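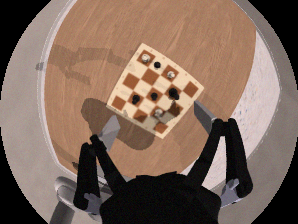 The Edent E3 is a two-finger parallel gripper for small-part handling and shared-table work. Before any unit is cleared for closed-loop picking, Jultden requires the wrist view to be checked in simulation against the layout it will run on. In the chessboard layout the fingers stand open on either side of the board, and the gripper throws a dark shadow over the tabletop and onto the board's lower squares. One white piece stands partly inside that shaded area. Detection thresholds must be set with such pieces included. Thresholds set on fully lit pieces alone are not accepted.

Setup rules

Approach with fingers fully open. Do not begin closing above the height of the tallest piece.
Keep fingertip clearance to neighboring pieces at 3 mm or more.
Run 300 simulated picks per layout. A pass is 98 percent with no neighboring piece moved.
Repeat the full run after any change of fingertip, lens or lighting model.
Log failed picks by board square and by shadow state.

Specifications

Stroke: 98 mm
Grip force: 37 N maximum, adjustable
Fingertips: gray, flat, replaceable in pairs
Wrist camera: wide-angle, Ular mount
Controller: Kwok 2 or later

Supplied with mounting plate, cable and simulation model. Fingertips are sold separately.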